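Husmont promises cheaper heat by winter, but the math is thin

HUSMONT - The town wants to sign up every home on the east side for a shared heating network before the cold sets in, and it says the average household will save 20 percent on its bill. Where that number comes from is harder to pin down.

The plan, put out by the town in March, would run hot water pipes from a new boiler house on Guillot Road to 2671 homes. Dromomden, the company picked to build and run it, would own the pipes. Homeowners would pay a hookup fee, then a monthly charge, and would give up their own furnaces.

The 20 percent figure appears on the first page of the town's flyer in large green type. A footnote says it is based on "typical use." The flyer does not say what typical use is, which fuel prices were plugged in, or whether the hookup fee was counted. Asked for the worksheet behind it, the town sent back a copy of the flyer.

Dromomden points to its network in Hikar, a smaller place with newer houses, as proof that the idea works. The Hikar system has been running for 2 winters. Both were mild. Many of the homes there were built with thick walls and floor heating, and they get by on cooler water than a drafty east side two-story would need. Husmont's houses are older, and plenty of them still have the windows they were built with.

A company sheet handed out at the March meeting says customers in Hikar are "100 percent satisfied." It does not say how many were asked, or by whom. Residents who wanted to know what happens if the boiler house goes down in January were told there would be a backup. The sheet does not list one, and the site drawing shows a single building with one boiler in it.

Then there is the price after the first years. The draft contract holds the monthly charge steady for 2 years. From then on Dromomden may raise it "in line with costs," with no cap and no outside review. A household that has pulled out its furnace will have little room to argue.

None of this means the network is a bad idea. Shared heat can be cheap when the homes are close together and the pipes are well laid. But a town asking people to rip out a working furnace ought to show its numbers first, and so far it has shown a flyer.
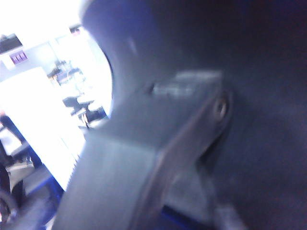
What the draft contract says

The hookup fee is due at signing and is not returned if the work runs late. No finish date is given, only "before the heating season."

Customers who leave the network must pay to have their line capped. The price for that is left blank in the draft.

Repairs inside the house are the owner's job. Repairs in the street are Dromomden's, though the draft sets no time limit for getting them done.

Written comments can be dropped off at the town hall front desk until 4 p.m. on the last working day of the month.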